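PRESS RELEASE

24 February 2026

School bag scheme returns to Turham with 700 bags to fill

Families in Turham and Nimville can now apply for a ready-packed school bag under a scheme run by the Mellum Trust. The charity will hand out 700 bags this year, up from 200 when the scheme started.

Each bag is meant for a child starting at a new school, whether they are moving up a year group or have just arrived in the area. Bags are free and there is no income test. A parent, carer or teacher can apply.

The contents differ a little with the age of the child. A bag for an older pupil normally holds a booklet for notes, a pencil case and something to write with. Younger children get crayons in place of pens, and a book bag label for their name. The trust does not supply calculators or PE kit.

Vilgot Isaksson, who manages the scheme, said: "A new school costs a family a lot of money in one go. The bag is often the thing that gets put off, and then the child turns up on the first morning with a carrier bag. We would like them to have a decent one with the basics to go in it."

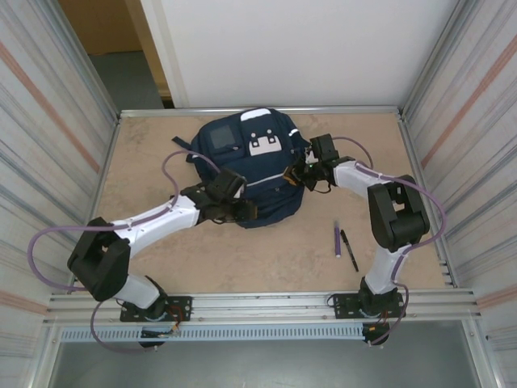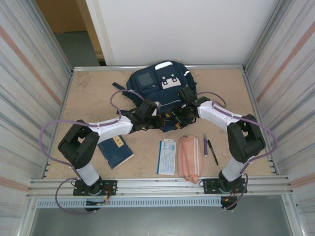 A navy backpack from the Mellum scheme, with a purple marker and a black pen.

The bags were chosen after the trust asked parents last November what they wanted. The answers were mostly practical. Parents asked for dark colours that do not show the dirt, a handle at the top for hanging on a peg, and something reflective for the walk home in winter. Children who were asked the same thing wanted a bag that did not look plain.

Léonie Arnaud, head of pupil support at Berge School in Nimville, said: "We gave out 119 of these bags last year. The children did not know who had a bag from the scheme and who had one from a shop, and that mattered to the parents. I would ask other schools to put names forward early, as we left it late and had a few families waiting."

Packing takes place at the trust's rooms in Turham. Small items are checked against a list before they go in, with the booklet placed flat against the back of the bag and the pencil case on top. Loose pens go in last. Bags are then sent to schools in batches of 50 and collected from the school office.

The trust is also asking for donations of new stationery. Pencil cases, markers and black pens are needed most. Used items cannot be accepted, and nor can scissors or correction fluid. Donations can be left at the front desk in Turham during office hours.

Applications are open now and will close when all the bags have been given out. Forms are available from school offices in both towns or from the trust.

ENDS

Notes to editors

The Mellum Trust is a charity supporting school-age children in Turham and Nimville.

Vilgot Isaksson is available for interview. Requests should be made through the trust's office in Turham.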